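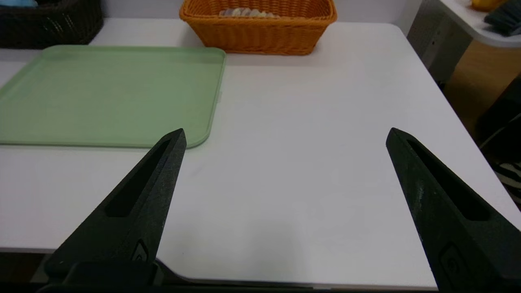

Bench two, wrist camera. Green tray, orange basket at the back, fingers open.

Bench notes > Handling cell > Kit and spending

Filed under: Purchasing, grippers, things to chase

October, written up by Rajitha Biswas

Right, budget. I've been putting this off because the spreadsheet makes me cross, but Đức wants a list before the ordering window shuts and I'd sooner argue with myself in here first.

We have 3339 pounds left for the handling bench, all in, and that has to carry us through to the spring. It sounds a lot until you price up a second arm, so let's forget the second arm. (I did ask Cletmont for a quote on a refurbished one. We can't have it. It was a lovely quote with a lovely drawing and it would have eaten the lot twice over.)

So, fingers first. The black pair we're on now are fine for the trays and fine for anything with a bit of body to it. Thin flat stuff is where I lose patience — the tips come down either side, they close, and half the time I get a pinch of nothing. Yesterday I ran the basket job over lunch and gave up after 11 tries to go and eat my sandwich. Some of that is my approach height, I know, Đức, you've said. But I'd like a set of softer tips to compare. Trarkivel do a pair for 300 including the mounting plate, and they'll take them back within the month if the bolt pattern doesn't match. I want to check that bolt pattern before we order and not after, please, remember the torque sensor.

Spare fingers of the current type as well. We've got no spares at all, which is daft. If one cracks we stop. Ngô can print them from our own file, 200 for a batch, and he's quicker than sending them out. I'd get these whatever else happens.

Camera: leave it. I had a big moan last month about wanting a wider lens, but with the fingers open I can see both tips and most of the tabletop, and that's enough to work with. What I would like is a proper lamp. The light on the bench is nice and even when I take my stills, then the afternoon comes and everything shifts and my thresholds go with it. Cheap lamp, fixed to the wall side, done. Đức thinks he has one at home in the loft.

Trays and baskets. I'm keeping the light green trays, they show up well against the white and the low rim doesn't get in the way. The woven baskets I go back and forth on. The flared sides are handy for getting in from above, but all those little holes make a mess of the depth readings, and the orange one is currently sitting right up against the wall so I can only come at it from the front or the top. Moving it forward costs nothing, so try that before buying anything! If it's still bad, solid-sided tubs, same footprint, a couple in different colours.

The thing I really want to talk about is the service contract. Andden have put theirs up again and the renewal takes over a third of what we've got. For that we get one visit and a phone number. I rang the phone number twice this year and both times ended up fixing it myself while on hold. Đức says drop it and keep the money back for repairs. I'm nearly there, but if the wrist joint goes in January I don't want to be the one who signed it off, so can we at least ask them for the visit on its own?

Order so far, then:
spare fingers, yes
soft tips, yes if the bolts match
lamp, wait for the loft
tubs, wait
Andden, ring them and ask nicely

Measured the plate at ten past four. Four holes, and the spacing looks right on the drawing, but I only had the steel rule with me. Callipers are in Đức's drawer, will do it again in the morning.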